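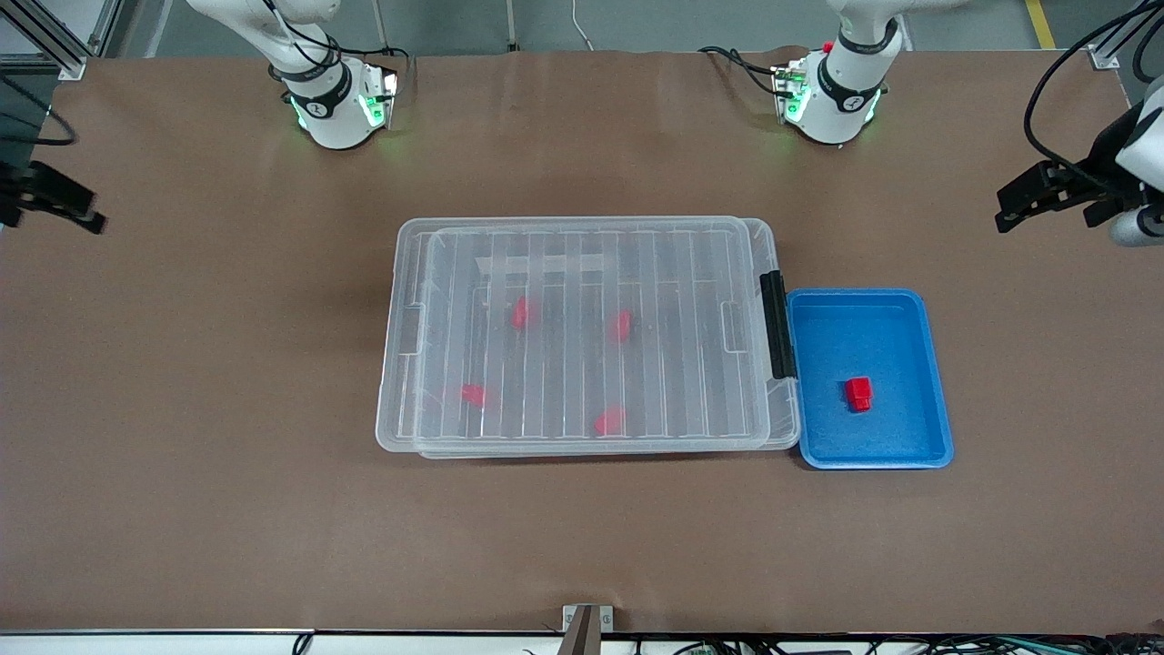

Can a robot put stuff away yet? Small shop, too many little parts

Posted by Colin Catterall, 5 Aug 2020

Quick one, typing this on break. We're a small outfit in Flarham, mostly repair and kitting. The job I hate paying people for is putting parts in boxes. Open the bin, take the parts out of the tray, drop them in, shut the lid, latch it. Then the same thing backwards when an order comes in. All day.

My brother-in-law keeps sending me videos of two-armed robots doing this kind of thing and says we should just buy one. The salesman from Skinda says "very soon" to everything I ask. Up to 3,000 pieces on a busy day, all sizes, nothing heavy. Bins are clear plastic with latching lids, not all the same brand, some of the lids are pretty warped.

So is it real or not? And if it can do bins at work, is it going to load my dishwasher before I retire? Half joking. Half.

Budget is not zero but it isn't car factory money either.

Adom Quaye

Depends which half of the job you mean.

Picking small blocky parts off a flat tray and dropping them somewhere - yes, fine, that's been doable for years if the parts are the same and there's room around each one. Where it falls apart is the lid. I spent most of May on a trial at a place that packs for Kirkusa and the picking was done in the first week. The rest of the time was latches.

Things that got us:

Clear plastic. The cameras have a hard time with it. A closed clear lid and no lid look a lot alike to some of them, and ribbed or frosted plastic smears whatever is under it. Ours went for a part straight through a closed lid more than once. Just pushed down on it until it faulted out.

Latches. You need one arm holding the box and the other one working the latch, otherwise the box scoots across the table. Two arms helps a lot. But a two-finger gripper on a stiff latch is like doing it in oven mitts. It'd get the latch up, slip, get it up again. Our good run was 27 boxes before somebody had to step in. Bad run was 4.

Parts touching each other. Spread out, easy. In a heap, it grabs two or grabs none.

Warped lids, forget it. Throw those out before you do anything else, you'll want to anyway.

What I'd do in your spot: leave the lids off. Seriously. Open bins on a shelf, robot only does tray to bin, a person closes them up in a batch at the end of the shift. You cut out the worst part and the rest is boring old pick and place. One arm might even do it, so cheaper too. And get the parts onto a tray with a low rim so the fingers can come in from the side.

Also ask Skinda to run it with YOUR bins and YOUR parts, for a whole afternoon, while you stand there. Not a video. If they wont do that then you have your answer.

Dishwasher - no. Wet, shiny, every plate different, and a rack full of pegs. Maybe someday.

Shibata_fan_70

I say dont bother. we looked at this at my work and by the time you pay for the arms and the table and the guy who sets it up you could of hired a kid for two years. and the kid can sweep too

they're slow as well. people never say how slow. half those videos are sped up, look in the corner for the little x number

my sister has a robot vacuum and it eats socks so thats where we are with chores

Colin Catterall

Thanks both. Adom, the lids-off thing never crossed my mind, we only close them because they get stacked on the cart. Could probably get different carts for less than I've spent on lids.

Asked Skinda about the afternoon test. He said he would "circle back". Will post if he does.

One more thing if you see this - how long from when the arms turned up to when it was doing real work without someone sitting next to it?

Adom Quaye

Never got to the no-one-next-to-it part with the lids. For tray to bin only, nine days, and two of those were us waiting on a cable. Somebody still walks by and checks on it though. Plan on that, put it near a person who is already at a bench.

And tape down where the tray goes. Ours kept getting bumped over an inch and then everything's off.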